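Sagging seat on a three-seat sofa: replace the springs, the webbing, or the foam?

Posted in Furniture Repair & Upholstery
January 9, 2022 — viewed 3,555 times — 3 replies

quillfeather

I have a three-seat sofa, bought used, with a hardwood frame and a fixed (sewn down) seat deck under loose seat cushions. The middle position has dropped. With the cushions off I can press the deck down by hand much further in the middle than at either end. The ends feel firm.

What I have done so far: turned the sofa on its back, pulled the staples on the front half of the black dust cover, and looked up inside with a flashlight. There are sinuous springs running front to back. I can see no broken wire. One clip on the rear rail has opened up and the spring end has shifted sideways. There is a paper-wrapped wire running across all the springs and it has come loose from several of them.

The seat cushions are foam with a thin polyester wrap. The label on the zipper side says Vamwood and gives no density. They compress a lot in the middle but I do not know if that is the cause or the result.

I was quoted 150 dollars by a local shop for "retying the seat," and separately for new foam, with no explanation of why one would be needed without the other. I would rather do it myself if it is a job of one or two evenings. I own a drill, a staple gun (manual), pliers, and a rubber mallet. No compressor.

Specific points I would like cleared up:

Can one clip be replaced alone or do they all have to be done?
Is the paper-wrapped wire structural?
Is it acceptable to put a plywood board under the cushions instead?

Ognjen Dumitrescu

Start with the frame, then the springs, then the foam, in that order. A cracked rail will produce the same symptom you describe and new springs will tear it further.

Frame check. With the sofa on its back, put a straightedge along the inside of the front rail. A bow of more than a quarter inch over the full length usually means the rail is undersized or a center brace has let go. Many three-seat frames have one or two braces running front to back between the rails. Grip each brace and twist it. If it moves at all, remove the old glue with a scraper, apply wood glue, clamp, and add a corner block with screws from two directions. Drill pilot holes. Leave the clamps on overnight. Do not hang springs on a frame that has not cured.

Look at the clip area on the rear rail while you are there. If the nails pulled out and left the wood in splinters, the clip cannot go back in the same place. Shift it an inch to the side, or glue a hardwood strip to the inside of the rail and mount to that. Filling the hole with putty does nothing useful under this load.

Springs. Yes, one clip can be replaced alone. The clips are sold by the bag and are all but interchangeable as long as the wire gauge matches. Measure your wire with calipers if you have them. Seat springs are normally 8 or 9 gauge, back springs are thinner. Buy clips with a paper or plastic liner, as bare metal on metal will squeak within months.

Procedure for a single clip:

Unhook the spring at the loose end. Keep your face out of the line of the wire and wear eye protection. A seat spring under tension will cut you.
Pry out the old clip and its nails.
Set the new clip so that its open side faces into the seat, directly opposite the clip on the other rail. A spring set at an angle will walk sideways and open the clip again.
Fasten with ring-shank nails or 3/4 inch pan-head screws. Ordinary staples will not hold.
Pull the spring back with a stretcher tool, or with a loop of strong cord around the last bend, and drop the end into the clip.
Close the clip with the mallet and put one more nail through the upper flap.

Before closing anything, compare the arc of each spring. Lay a board across the front and rear rails and measure from the underside of the board to the crown of each spring. They should agree within about a quarter inch. A spring that has lost its crown is fatigued, and retensioning it will not bring it back. In most sofas of this kind it is the middle two or three that go first, and I replace those as a group even when only one is visibly bad.

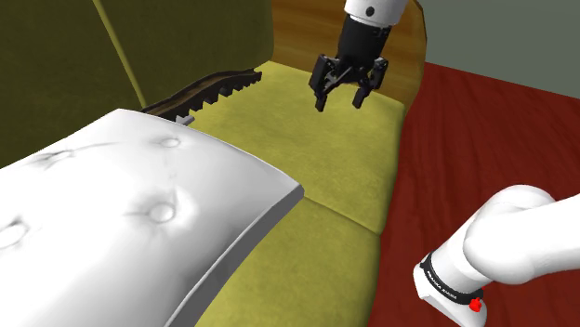 The paper-wrapped wire is structural in the sense you mean. It ties the springs to each other so that weight on one is shared with those on either side. When it comes loose each spring works alone, and the one under the person does all the bending. That by itself can account for half of a sag. You can reattach it with the small metal wraps made for the purpose, closed with pliers, or tie it with waxed spring twine using a clove hitch at every crossing. Twine is slower and quieter. I run two lines, one at a third of the depth from the front rail and one at the middle, and anchor both ends to the side rails with a small helical spring or a doubled length of twine. Without the side anchors the whole set can drift toward one arm.

Insulator. Between the springs and the deck padding there should be a layer of burlap or a stiff synthetic felt. If you can see padding coming down between the wires, that layer has worn through. From below you can slip in a new piece without taking off the deck fabric, if the old stitching along the front edge is loose enough. If it is not, you will have to open the deck from the top. This is where the job goes from one evening to three.

Foam. Take the foam out of its cover and lay it on a flat floor. Measure the height at the center and at a corner. A loss of half an inch is normal wear. A loss of one inch or more means the foam has failed and new springs will not fix the feel. For seats ask for a density of at least 1.8 pounds per cubic foot, better 2.5. Density and firmness are separate numbers and a seller who gives you only one is leaving out the half that matters. Order it half an inch oversize in width and depth so that it fills the cover, then wrap it in one layer of bonded polyester, sprayed lightly so it does not shift.

If only the middle cushion has failed and all three are the same size, rotate them now and put off the purchase.

Plywood. It works and it is uncomfortable. It also moves the load to the front edge of the front rail, which was never meant to carry it alone. If you use a board as a stopgap, take it out again when the springs are done. Round over the edges and cut it short of the deck on all sides, or it will wear through the cushion covers.

On the quote, ask what is included. "Retying" properly refers to coil springs tied by hand, which you do not have. The shop may be using the word loosely, or may have a flat price for any work under the seat. At that price for clips, tie wire, and a new dust cover I would call it fair. Parts alone should come to a fraction of it.

Dust cover. Do not reuse the old one. Cambric is cheap by the yard. Fold the edge under half an inch, staple the center of each side first, then work toward the corners. A manual staple gun is adequate for this step. It is not adequate for webbing.

tallowmere

I would just put webbing under it. Did this on a loveseat last April. You buy a roll of jute or elastic webbing, I used Brutex because the hardware store had it, and run it tight under the springs from rail to rail. The springs then rest on it and don't drop as far. Took me an afternoon. Still fine.

You do need the stretcher with the spikes, pulling by hand doesn't get it tight enough. Put a board under the far end or you'll gouge the rail.

Ognjen Dumitrescu

Webbing under sinuous springs is a support of last resort. It limits how far they travel, and the springs then rub against it. With jute I would expect the strands to fray at each contact point. If you go that way, use the polypropylene kind, put felt between wire and web, and still fix the open clip. The webbing will not keep a loose spring end from moving sideways and coming through the deck.

Also, elastic and jute are not equivalent. Jute goes on at full tension and does not stretch. Elastic is stretched by a set percentage, given by the maker, and is fixed with staples at least half an inch long or with steel clips in a groove.

quillfeather

Thank you both. Measured as described. The frame is straight and the braces do not move. Crown on the middle three springs is low by 3/8, 1/2 and 3/8 inch compared with the ends. The middle foam is down a full inch at the center and the outer two by less than half of that.

I am ordering three springs, a bag of lined clips, and twine from Badlow, and one piece of 2.5 pound foam. The rear rail is split for a short distance where the clip pulled out, so I will glue a strip on the inside first. The dust cover will be replaced.

One thing still open is spring length. Do I order to the distance between the rails or longer?

Ognjen Dumitrescu

Measure clip to clip on the inside of the rails and look it up on the supplier's chart. Seat springs are ordered slightly under the span for a firm seat and at or over the span for a higher, softer crown. The safest method in your case is to unhook one of the good end springs, let it relax on the floor, and measure along it without stretching. Order that length in the same gauge. New springs next to old ones will sit a little higher at first. If the difference bothers you, move two of the new ones to the ends and bring the old end springs inward by one place, but I would leave them where the load is.

Check that both cut ends on each spring are bent back. Springs cut from a roll often arrive with a straight end, and a straight end will slide out of any clip.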